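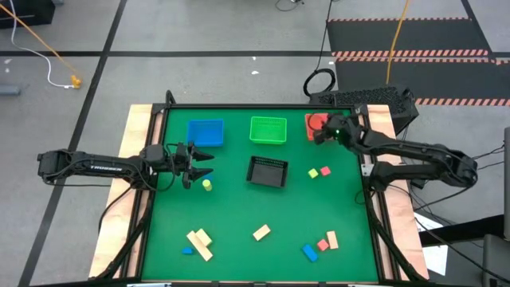 Guides > Oral History > First Interviews

Search this site Go

By Henrik Oltmanns - October

How to record a family war story

You don't need a history degree for this, and it's a wonderful way to spend an afternoon! My first try was with my great-aunt in Prellen, and I came home with 110 minutes of tape and a huge grin.

1. Read up on the town first. Knowing that the Kohlhase mill opened in 1865 got her talking right away.

2. Start with small things - what was for breakfast, who walked you to school. The big stories follow.

3. Let silences run. Count to 8 in your head before you speak.

4. Ask to see letters and ration books, and say out loud what each one is so it's on the recording.

5. Label the file that same evening with name, place and month. Then make a second copy and type up the first ten minutes while her voice is still in your ears.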